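Research › Robotics › Evaluation of Commercial Kits

4. The Prulance Two-Arm Kit in Light Assembly Work

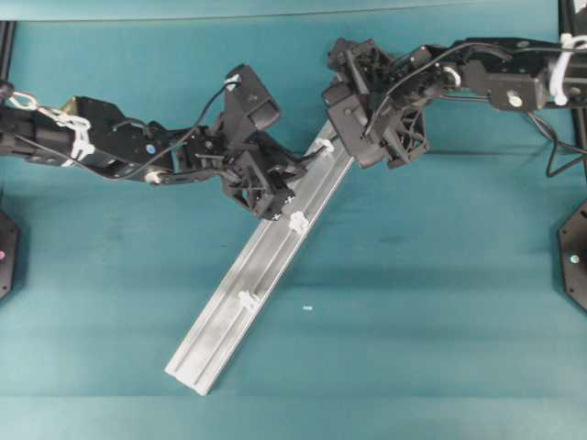

Vol. 7, Issue 4, p. 420

16 min read

Figure 3. The Prulance kit at the rail task. The right gripper is closed over the upper end of the aluminum rail and the left one is close by; three white plastic clips are attached along the rail.

4.1 What we were sent, and how we used it

The kit that Prulance supplied for this review is the one a small shop would get if it placed an order in the ordinary way, and we were glad of that, having been lent specially tuned equipment in the past and learned rather little from it. It consists of two arms, their grippers, a controller, and a license for the teaching software, which is published separately under the name Fluria. Blagoje Berisha and Rokeya Ekanayake put it all together over a few pleasant afternoons in May, following the printed guide as closely as they could bear to, and we would like to thank them here for writing down every place where the guide and the hardware parted company.

For the main task we chose the handling of an aluminum extrusion rail fitted with white plastic clips (Figure 3). Readers who build display stands or light fixtures will know this sort of work well. The rail is long for its width, it likes to swing when held at one end, and the channels running along its top give a finger something to catch on whether you want it to or not. We laid it diagonally on purpose. A part set square to the arms flatters almost any kit, and the people we spoke to at Hettiarachchi, where rails are handled all day, told us that theirs hardly ever arrive that way.

4.2 The grippers

The grippers deserve a few kind words. Their 3D-printed parts are open and skeletal in places, and Kavinda Biswas worried at the start that they would flex too much under the weight of a rail. Over the length of the trial we found the flex to be a help, in that a slightly crooked approach would settle itself as the fingers closed. The angular shape of the assembly is less welcome near the clips, where there is not much room to work, and we came to teach the approach from the end of the rail whenever the task allowed it.

Cable routing is the part of the kit we would most like to see improved. The cables run along the outside of the arms and are held with ties, and some of the slack hangs free. We checked it before each session — a small chore, though one that a busy shop might well forget. The older Zidance kit, reviewed in our previous section, keeps its cables inside the arm and pays for it with a much longer repair when one of them fails.

4.3 Teaching and support

Each operator completed 16 teaching sessions. Remedios Lumbao, who had never taught a robot before, preferred Fluria to the software we normally use, mostly for the way it lets you go back and redo a single motion without losing the rest. Évan Coste found the same feature slow on long tasks, and both opinions seem fair to us.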